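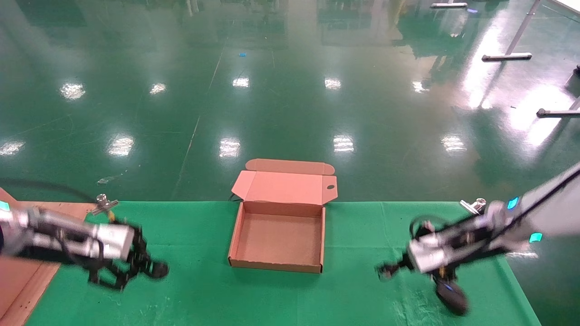

Waltraud Harms once remarked that a shop learns the true price of its goods only when the customer sends them back. Her remark is a good door into this chapter, which deals with returns and with the money they take out of a small business.

Chapter 7
Goods That Come Back

Until now we have followed the goods in one direction, from the maker to the buyer. In this chapter we follow them home again. Many students believe that a return is simply a sale with a minus sign. It is more than this. Somebody must open the parcel, check the article, write it into the stock book and decide if it can be sold as new.

Let us take the firm Nollari, a seller of table lamps in the town of Unddale. In July the firm sent out 3000 parcels, and 300 of them came back. Of these, 119 had a damaged carton and 95 contained the wrong lamp. The other customers had changed their mind. For the accounts, these three groups look the same, for in each case the money is paid back. For the manager they are very different, and we shall treat them separately in sections 7.2 to 7.4.

The carton itself also has a cost. Brandes, the carrier which serves Unddale, charges by size and not only by weight, so a box that is too large is paid for twice when it travels both ways.

After reading this chapter you should be able to calculate a return rate, to write a short return policy, and to say at which point a returned article should be sold at a lower price. Please keep your notes from Chapter 4 near you. The term "handling cost" will be used again in section 7.1 with the same meaning as there.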